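Kivach laundry notes: read me first

Hello, and thanks for downloading. Kivach is my collection of notes on folding clothes at home, with a spreadsheet of what got folded, on what, and how it came out. I started it because I kept refolding the same T-shirts every week and wanted to know which folds would survive being shoved in a drawer (very few of mine did, at the start!). It has grown a fair bit, so I thought it was time for a proper page explaining what is in the folder.

What you get

There are 3,007 rows in the main file, one for each garment each time it was folded. Of those, 1,289 are T-shirts, which tells you a lot about how we dress in this house. The rest are jumpers, pyjamas, school-type polo shirts, trousers, tea towels and a miserable number of fitted sheets. Socks are left out. I tried socks for a week and gave up, and the sock rows are in a separate file called leftovers if you really want them.

Each row has the type of garment, the main colour, the surface it was folded on, the fold used, and a score from me once it was done. The score is my own opinion and nothing grander. A 5 would look all right in a shop, a 3 is fine for the drawer, and a 1 means I shook it out and started over.

Names of the folds

I had to call them something, so two of the three have daft names. Bosach is the lazy one: sleeves in, bottom up to the collar, finished. Carré is the square one I use for anything going on a shelf, and it takes longer because you have to get the sides even before you do anything else. Then there is top-over, where the collar and sleeves go back over the body in one long band. I like top-over for plain T-shirts because it gives you a straight edge to work from, but you do have to smooth the band as you go or the ends bunch up and you end up with a lump in the middle of the pile.

If a fold was started one way and finished another, I have put it down under whichever one it ended up as. There is a notes column for the grumbling.

Surfaces

Most of the folding was done on a bed, with the kitchen table second and the top of the tumble dryer a long way behind. Beds are kind to your back if they are high enough, and there is room to lay out the next few things while you finish the one in hand. The trouble is that a soft bedspread gives under your hands, so creases you press in don't always stay put.
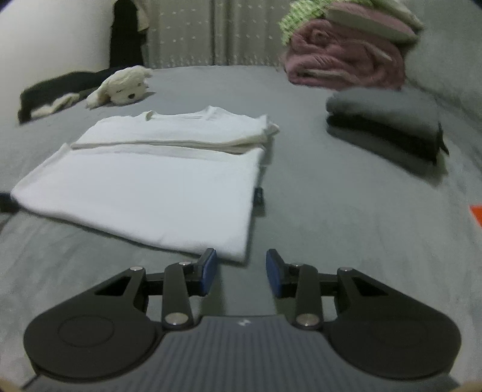

A table is much better for a crisp edge, and the scores show it, especially for Carré. I still go back to the bed most weeks, mainly because that is where I tip the washing out and I can't be bothered to carry it all downstairs again. If you have a big chopping board or a stiff bit of card, try putting it under the shirt. I did that for a month or so and it cheered me up no end.

Things that are wrong with it

Colours are as I saw them, in whatever light there was. "Grey" covers everything from nearly white to nearly black, sorry. The first 2,000 rows don't have anything in the fabric column either, as I only thought of adding it later, and I am not going back to guess. Some rows in the middle have the surface down as "Veredport", which is the holiday flat we stayed in. Treat those as a bed. It was a very saggy one and the scores suffered!

There are also some 2 dozen rows with no score at all, mostly tea towels. Leave them out of any averages.

Using it

Do what you like with the notes and the spreadsheet. If you put them into something of your own, a mention of Kivach would be nice. If you add rows, please keep to the fold names above and put anything new in the notes column first, so I can see what you mean before it gets a name.

Next on my list is hooded tops, which I have been avoiding since September. If you have a way of folding the hood so that it lies flat, please send it over.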